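From the Tooling Desk: the two-clock problem

So I lost most of May to timestamps. If you've been following along you know I'm the person at Netodance who looks after the stuff between the hand-held grippers and the training run: syncing, trimming, replaying, all the plumbing that only gets mentioned when it breaks. Well, it broke!

Quick recap for anyone new. We collect two-handed tabletop demos, one gripper per hand, and each gripper keeps its own clock. At the start of a session the clocks agree. By the end they don't, and the left hand is living a little in the past. For one-handed tasks who cares, but for anything where one hand steadies and the other hand moves (so, most of what we do) the policy learns to let go early. Duangjai Yensuk spotted it first, in the replay viewer, when a virtual left hand kept opening before the right one had arrived.

My old fix was to line up the first frames and hope. My new one is a little tool called Kurkdale (named after a street in a dream I had, don't ask). You open and close both grippers together a couple of times at the start of a recording and again at the end, and Kurkdale finds those claps in the finger-width signal and stretches one timeline to fit the other. That's all it does. It's 565 lines of Python, and I'm weirdly proud that it isn't more.

I ran it over the back catalog on Friday. Out of 3,189 episodes it refused 67, nearly all with a missing end clap, and I'd much rather it refuse than guess. Dardo Medina wants a "guess anyway" flag. Dardo is not getting one.

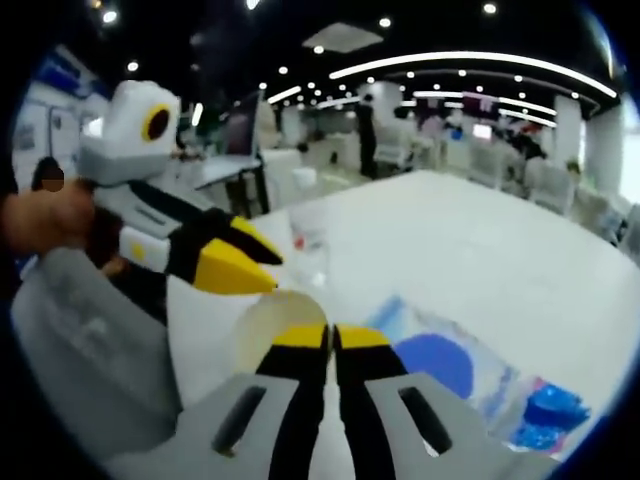 The part I'm still chewing on is the fingertips. Our width estimate comes from tracking the tips in the gripper's own video, and it goes a bit mushy when the tips are nearly closed, so the bottom of every clap is a flat valley instead of a nice sharp point. Right now I fit a curve to the opening side only and ignore the valley completely. It works, but it feels like cheating, and if you have a better idea please come and argue with me.

Clear plastic is next on my list too. It's murder on the depth model, and Amancay Iturra has been testing a version that just masks it and leans on color. I've seen the plots and I'm cautiously excited (more when she lets me share them).

If you want to try Kurkdale on your own recordings, it's in the tools folder, and the readme has the clap routine. Please do the end clap. Please!

Shared 300 times

3 comments

Maximiliano Daza
Could you clap once in the middle as well? Our sessions at Ultville run long and the drift isn't a straight line.

Wenceslao Painemal
Same question as Max. Also the readme still says "open and cloes."

Orellana_bench
Team Dardo on the flag, sorry.

We use cookies to remember your newsletter settings. Manage preferences | Unsubscribe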